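Fri 13 October - Vodico is opening orders for the Wovovura hand-held gripper, and I'm pretty excited! We're taking orders for 234 pairs, with delivery to Vallejo in January. If you're planning next year's budget, put down two grippers per station, plus spare fingers - please don't skip the spares, we did once.
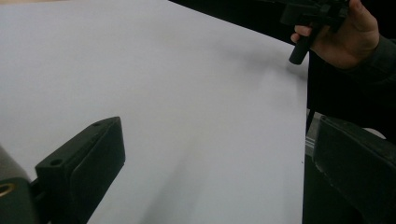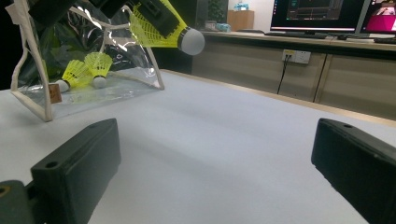 Hand-held grippers at work over a white surface.

Ristivano handles quotes, and six pairs or more ship free. Ask them about leasing too.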